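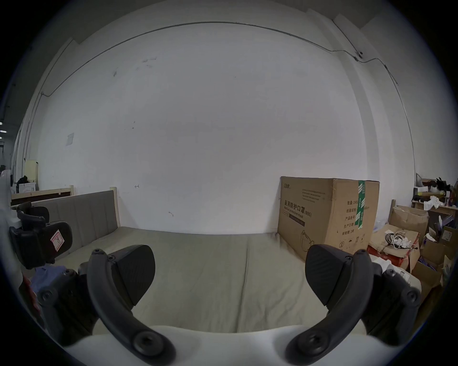 3.2 What people do to a blank wall

I came to this study through paint. For years I'd assumed that the walls in shared buildings get repainted when they look dirty, and that looking dirty is a simple matter of how many marks there are. The complaint records we were given at Kokisero (23 buildings, all let by the room or by the hour) don't bear that out at all. Large pale walls attract complaints well before they've picked up much damage, while busy ones can get very shabby indeed before anyone writes in. The wall in Figure 1 is a fair sample of the pale sort. It has faint grey scuffs at the upper left, some tiny dark specks, a curved brownish scratch low down and, near that, a small arrow-like mark drawn by hand and pointing left. I kept coming back to the arrow. In our coding scheme it counts as a "deliberate mark", and deliberate marks turned out to matter far more to people than scuffs of the same size.

Figure 1. A plain pale wall with light marking, including one deliberate mark near the lower part.

We asked 125 regular users of the buildings to rate photographs of walls for cleanliness, and then, separately, for how well looked after the room seemed. I'd expected those two scores to move together — they do, mostly, but they come apart in a rather pleasing way when there's writing or drawing involved. A pencilled line barely touches the cleanliness score. It pulls the "looked after" score down quite sharply, though, and several people wrote in the comments box that it made them wonder what else had been let go. One person at the Grurkano site told us she could live with any amount of chair damage but couldn't stand biro.

Cables are a nuisance for this sort of work, I should say. We first coded surface-run cable as a fitting and left it out of the mark count, and then found that our raters were treating it as clutter when it wandered and ignoring it when it ran straight. After the pilot we gave cable a code of its own. That meant going back over 108 photographs we'd already finished, which took most of May and did nothing for anyone's temper. The revised codes are in Appendix B, and the pilot ones are there too in case somebody wants to check how much difference the change made (not a lot for scuffs, quite a bit for patches).

Patches deserve a word. By a patch I mean any area with a reasonably clear outline that differs in shade from the wall it sits on, whether it's darker or lighter. Raters were kind to these if they were rectangular and harsh if they weren't. My own guess is that a rectangle gets read as the place where a notice used to hang, but we didn't ask about that directly and I'd be wary of leaning on it.

The repainting figures come from the Zokimum maintenance logs, which cover up to 700 separate jobs, although the older entries are thin and often say no more than "wall, again". Where a log gave a reason for the job we used it as written. Where it didn't, we left the reason blank and kept the job in the totals. The Kong building kept its log on paper and changed its room numbers halfway through, so its results are reported separately in Section 4.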